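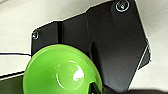 Two metal screws in a black plate. The larger one has a round silver head with a dip in the middle.

How does a screw hold on?

A screw is a nail that has had more education. A nail gets hit on the head until it goes in, and then it sits there hoping for the best. A screw goes in by turning, and once it is in, it is very hard to talk it out again.

The secret is the ridge that winds round its body. This ridge is called the thread. Follow it with your fingertip (gently, the end can be sharp) and you will find it's one long line going round and round, like the slide at a swimming pool.

A hill wrapped round a pencil

Try making one yourself. Cut a piece of paper into a triangle with one square corner, so that it looks like a steep hill. Colour in the sloping edge with a felt tip. Now hold the tall side against a pencil and roll the paper up.

Look at your coloured edge. It winds round the pencil just like a thread. A screw is really a slope that has been wrapped up to save space.

Slopes are useful because they make hard jobs easier. Walking up a ramp is less effort than climbing straight up a wall, although the ramp is longer. You can't get something for nothing, which grown-ups will also tell you about pocket money. With a screw, you turn the handle a long way and the screw moves forward only a tiny bit, but it moves with a great deal of push.

Why doesn't it fall out?

When two things rub together, they resist sliding. We call this friction. It is the reason your socks stay up and the reason you can't slide very far on carpet, however much of a run-up you take.

A thread gives a screw lots of surface to rub with. In wood, the ridge bites its own path as it goes. In metal, there is usually a hole with a matching thread cut inside it, and the two fit together like very tidy neighbours. Tighten the screw and its head pulls one way while its thread pulls the other, so whatever is in between gets squeezed.

Shaking is a screw's great enemy. A bicycle bumping down a cobbled street can loosen one a little at a time, and you may only find out when your bell lands in a puddle.

Which way do I turn it?

Most screws follow an old rhyme: righty-tighty, lefty-loosey. It means clockwise to tighten and anticlockwise to loosen. Adults say it under their breath when they think you aren't listening.

A few screws go the other way. The left pedal of a bicycle is one of them. If it had an ordinary thread, all that pedalling could slowly undo it.

Why are there so many kinds?

Some heads have a single slot, some have a cross, and some have a star or a hole with six sides. Each shape needs its own screwdriver, and the one you need is the one that isn't in the drawer.

Have a hunt round your home for screws. Try door hinges, light switches, spectacles and the lids of battery boxes. Just look, please, and leave the screwdriver where it is. The door would like to stay up.

Words by Silvana Macedo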